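Pimari grid tablecloth, white with black lines

I bought this one in January for the long table in the back room, and it's had 8 months or more of crafts, snacks and general dumping of stuff since. I really like it! The black lines on white look crisp, and they make even a messy table feel kind of cheerful – towel, cup, boxes, whatever lands there.

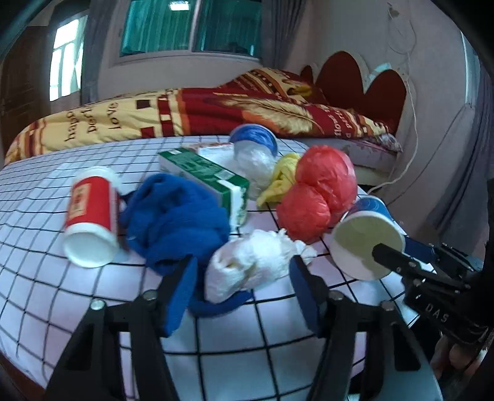
Faith Rugemalira wrote in to say hers came out of the dryer with creases that took 2 rounds of ironing, so she hangs it up now. Fair point, mine creases too (I just ignore it).

Coffee is the one thing I'd watch. Get to it within 30 minutes and you're fine – leave it overnight and you'll be scrubbing. I'd still buy it again.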